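1/7/20
Por Gus Begay
Tiempo de lectura: 1 min

Parine recupera su fiesta de barrio con aforo limitado

La asociación vecinal de Parine celebrará su fiesta de verano en el antiguo almacén de grano de la calle Odar, un edificio de 1855 que llevaba cerrado desde el invierno. El programa se ha reducido a una sola tarde y el aforo queda fijado en 300 personas, frente a las 800 que pasaron por el recinto el verano anterior.

Los decorados se han hecho en el taller municipal, con tela negra y letras de espuma de colores.
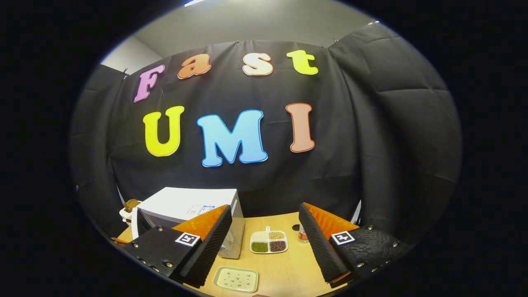
Entradas y horarios

Las puertas abrirán a las cinco de la tarde. Las entradas son gratuitas, pero hay que retirarlas antes en la librería Jadoon, con un máximo de cuatro por familia. Se han reservado 50 plazas para mayores de 65 años, que podrán acceder por la puerta lateral.

El grupo Grevwood cerrará la jornada con un concierto de una hora. Antes habrá un cuentacuentos infantil a cargo de Siobhán Ó Súilleabháin y una merienda que cada asistente deberá traer de casa. Este año no se instalará barra.

Howard Dobson, portavoz de la asociación, explicó que la mascarilla será obligatoria dentro del almacén y que las sillas no podrán moverse de sitio. «Preferimos una fiesta pequeña a dejar el año en blanco», señaló. El baile previsto para junio se cancela definitivamente y el dinero de las entradas ya vendidas puede reclamarse en la misma librería.

Contacto | © 2020 Todos los derechos reservados | Volver arriba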